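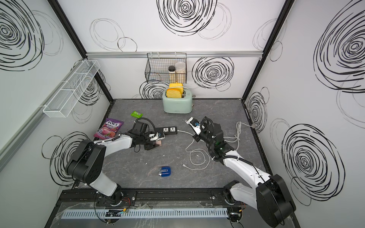
Should every new appliance come with a plug already on it? Only if the maker also tells you how long the lead is, and hardly any of them do.

Opinion > Household > Small Grumbles

September 2020
By a Riltberg reader

Lead length. My subject for the month, sorry. Bought a Nandar kettle in January, lovely thing, pours well. Lead the length of my forearm. So the kettle lives at the wrong end of the worktop, next to the bread, and the bread gets steamed. Every morning.

Then the lamp. An Ikonen, opposite problem. 500 centimetres of flex for a lamp that sits beside the socket. Five metres! Where is it meant to go? Behind the sofa, in a heap, with the fluff.

The box gives you height, width, weight, bulb type, three langauges of warnings. Lead length – nothing. I looked at the Memudik catalogue, 285 pages of it, and found the figure for one toaster. One. The shop didn't know either, and they had the things plugged in on the shelf. 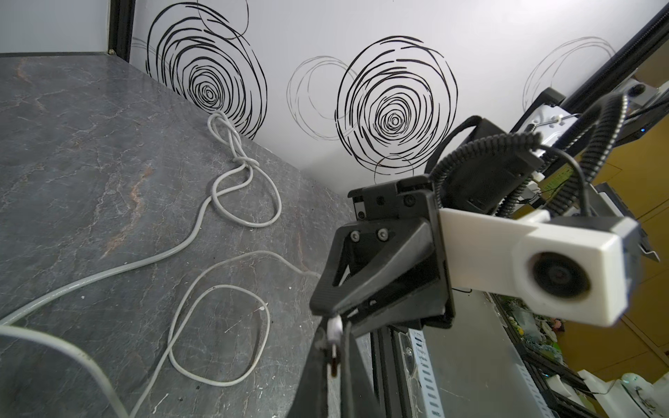 Ikonen's customer desk wrote back that people like a generous lead and can always tie up what they don't need. Fine. With what? And a tied up lead is still a lump, you still have to hoover round it.

Short ones are worse though. Short means an extension, and then the extension is on the floor, and then a second one because the first is full. My mother's hall is like this. She steps over it.

I'm not asking for a law. A line on the box, in centimetres, next to the wattage. A choice of two lengths would be nicer, I'd pay a bit more for it, I think most poeple would. Until then take a tape measure to the shop and ignore the looks.

Contact us | Copyright Riltberg Household Pages | Back to top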